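*3/7/22*

The route-planning department at Prultach completed its move to simulated testing this quarter, and several colleagues in other offices have asked me to set down how the change has affected the staff. I supervise the group that used to conduct sidewalk surveys on foot. What follows is a personal account and does not replace the formal report, which will be circulated through the usual channels.

For readers outside the company, Prultach prepares delivery robots for use on public sidewalks. Until last August, every new version of the driving software was tried outdoors by a crew of two. One person walked ahead of the unit and one walked behind it, carrying a clipboard and, in later years, a tablet. The crews worked in Skemolcombe for the most part, and they recorded each stop, each hesitation and each occasion on which the unit had to be moved by hand. The record for the final outdoor year contains 1,113 entries. I have read all of them, some more than once.

The work is now done at desks. A simulation package that we call Udumo generates city blocks in which a virtual unit can be driven by the same software that runs on the street. A reviewer opens a run, examines the location from the viewpoints provided, and decides whether the software behaved acceptably. In the first full month the group reviewed 1,222 runs, a volume that would have been out of reach for walking crews. Outdoor trials continue, but only for versions that have already passed review.

It would be incomplete to present this only as a gain in volume. The group consists of eight people, most of whom applied for the position in part for the outdoor work. They knew the shopkeepers along the routes and the places where a curb had settled. When the change was announced, I received questions about pay grades, about eyesight, and about whether the reviewing itself would be automated in turn. I answered the first two with confidence. On the third I could say only what I had been told, that no such plan was before management at the time.

Marloes Desmet, who had walked routes longer than anyone else in the group, was asked to write the reviewing guide. Her first draft was a list of things that had gone wrong outdoors - blocked ramps, glare after rain, pedestrians stepping out from behind walls - with a note on how each might be recognized on a screen. The engineering group at Lambrechts, our contractor for the simulation work, had prepared its own list, and the two overlapped less than either side expected. A joint version was adopted. I consider it the most useful document to come out of the transition, and I have asked that her name be placed on the cover.

The guide instructs reviewers to begin with the ground and work outward. Paving texture, joints, curb edges and the borders of shadows are considered before anything else. A hard shadow across a walkway has been a recurring subject of discussion, as earlier software versions would sometimes slow down for one as though it were a step. Only after the ground has been examined does the reviewer turn to signals, crossings and people. 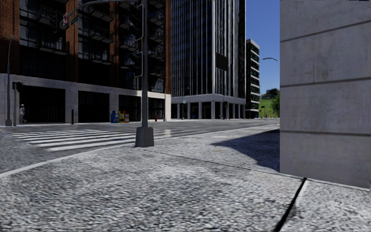 *Udumo street corner, with the wall's shadow reaching across the sidewalk toward the signal pole.*

Corners of this type now occupy a large share of the working day. Reviewers rate the approach to the crosswalk separately from the crossing itself, a division that the outdoor crews never had time to make. Several staff members have told me that they find the closer judgment satisfying. Others have said plainly that they miss the walking, and I have not tried to persuade them otherwise.

Certain practical adjustments have been made. Reviewing sessions are limited in length, and a break away from the screen is scheduled between them. Staff may also request a place on the outdoor trials, which are assigned by rotation. The budget for the year included $4,000 for chairs and monitor stands, and the last of these were installed last month. Requests for different lighting in the reviewing room remain open with the facilities office.

One matter is unresolved. The old job description required knowledge of the district, and the new one does not mention it. I have proposed that the requirement be restored in some form, as the best reviews still come from people who have walked behind a unit and have seen where it gets into difficulty. The proposal is with the personnel office, and a revised description is expected before the next round of hiring.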